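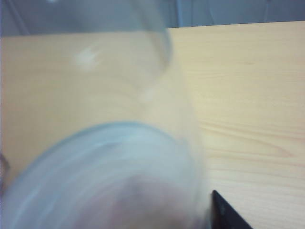
Handout 7: Setting out and pouring water

Bromulell > Table Service > Course handouts

Last updated: 2024-08-13

Practise at the long bench first, then at a dining table. You need one drinking glass and one bottle of still water.

1. Hold the glass up to the light and look through the side, then through the base. Smears show most in the thick part at the bottom.
2. Polish with a dry cloth, rim last. Keep your fingers on the lower third from now on.
3. Stand the glass on the guest's right. The bottle goes a little further back.
4. Pour slowly and stop at half. Glasses vary, so judge by eye. Our tall ones hold 400 ml and look emptier than they are.

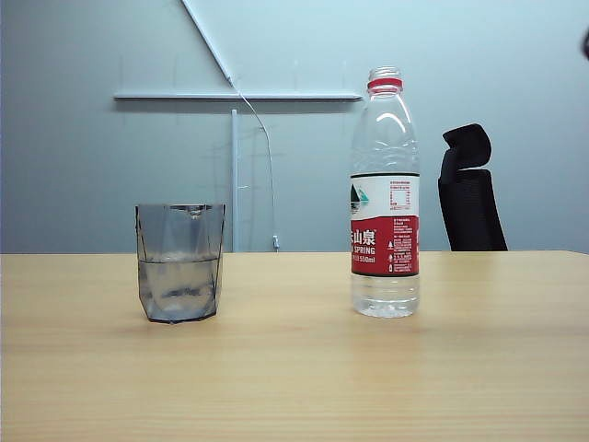

Fig. 2. Faceted cup, lower half filled, with the bottle behind and to the right.

Put the cap back on between pours. Tinted glass makes the water line harder to read, so bend down to table height to check it.

For September: read the Beltton notes on carrying a tray.

We use cookies to remember your course page. Accept or change settings.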